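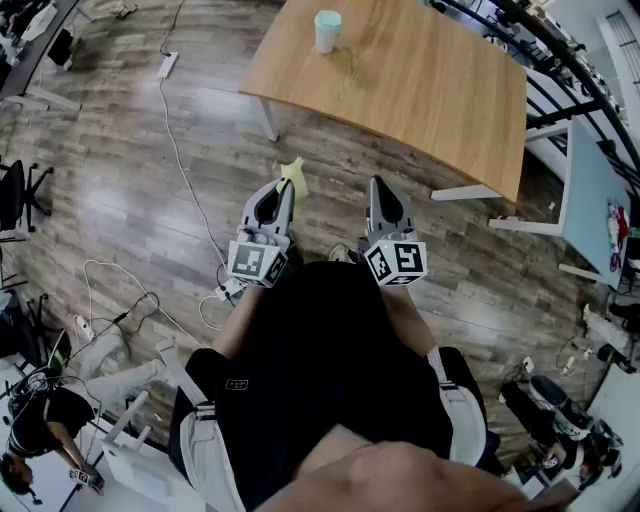
Jan 5, 2018. Wodosthorpe, upstairs room.

Started the cable survey at the honey-topped table and worked outward. The aim for this week is a power layout I can draw on one sheet and hand to Ysaline Rolland without having to stand next to her and explain it. As of this morning the drawing does not match the floor. The long white cable still runs from the strip up by the furniture, out across the planks, to the second strip in the open part of the floor, and the second strip has plugs in it. So that is one strip feeding another, or at least lying as if it does. I did not pull anything to check while people were working. Off to the left of it there is the usual knot of white and black leads with a small white adapter in the middle. I have marked that area on the plan as a hatched circle and written "unknown" in it.

The planks make this harder than it should be. The finish is brown and gray in strips, and a black lead laid parallel to a joint is easy to miss from standing height. White leads show up better. If we buy more extension leads I would ask for white only. The Ridar catalog lists a white flat lead with an angled plug, which would sit closer to the floor and go under a mat. Priced the short one and the long one. The long one is the one we need and is out of stock.

Small note: there was a yellow sticky on the floor. I use yellow stickies for cable end points, so I need to change color or I will end up surveying someone's reminder. Blue from now on.

Measurements

Table edge to the nearest point of the long cable: 80 cm. I had assumed more. A chair pushed back from the table by a normal amount will have its casters on the cable, and casters on a round lead is how we lost the old one in April.

Clear width between the table and the blue-topped desk: not recorded. The papers on the desk end were someone's and I did not want to lean over them with the tape. Will do it first thing tomorrow.

Height of the crossbar under the table: enough to hang a tray from. I put a clamp on it and left it for an hour with a full toolbox on the clamp. No movement. The white steel-look legs take a cable clip if it is the wide type, but the narrow clips spring off. I have a bag of 20 of the narrow ones from Cokgate, all useless for this. They might do for the skirting.

Proposal as it stands: tray under the table, one strip in the tray, feed dropped down the leg nearest the wall, nothing crossing the walkway. The second strip then goes away altogether. Its plugs will need a new home and I do not yet know what they all belong to. I will label them before I move them. The last time I skipped labeling, it cost most of an afternoon and a telephone call to Cervantes, who had gone home.

Afternoon, other side

Moved to the railing side after lunch. The brown rail curves along the tabletop there, so a straight tray will not follow it and I would need either a flexible duct or short straight lengths with gaps. Flexible duct looks poor but can be cut with a knife. Short lengths look better and take three times as long. I have drawn the flexible version. Someone had left a cream and purple fabric by the rail, which I worked around.

Daylight is good at this end, with the tall glass and the trees, and I could read the tape without a lamp. The ceiling fluorescents were on regardless. I noted them for the load calculation, plus the pendants by the glass wall, although lighting is on its own circuit and should not matter to any of this. Ysaline will ask, so it goes in the table.

The workbench was in use all afternoon and the long white table on the left had people at it, so neither has been measured. There is also a strip on the floor at that side near the small white desk and the black office chairs. It is not on the old drawing. Added it in pencil. If the chairs stay where they are, the strip should go up on the desk leg or against the wall.

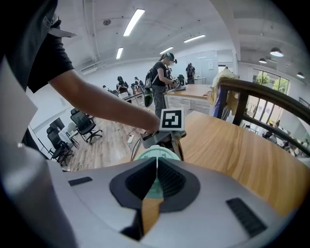 Parts list, first pass

Tray, under-table, steel, one off. Check the depth against the crossbar before ordering.
Cable clips, wide, a box of 60. Smaller boxes cost more per clip.
Flexible duct, 5 m. This allows for the curve and one bad cut.
Flat white lead, Ridar, long. Out of stock, ask for a date.
Floor mat or cover strip, for the interim only.
Labels, blue.

I have left the Cokgate trunking off. The sample is the right color but the lid needs two hands and a screwdriver to open, and people here will not do that to plug in a charger. They will run a lead across the floor again.

To do

Measure the gap at the blue-topped desk. Trace the long cable end to end with the load off, early, before anyone is in. Open up the hatched circle on the plan and find out what the small adapter feeds. Redraw at the larger scale, as my lettering at the railing end runs into the dimension lines. Return the second tape to Cervantes.

Drawing is at revision C. Sent revision B to Ysaline by mistake at noon, and sent a correction after.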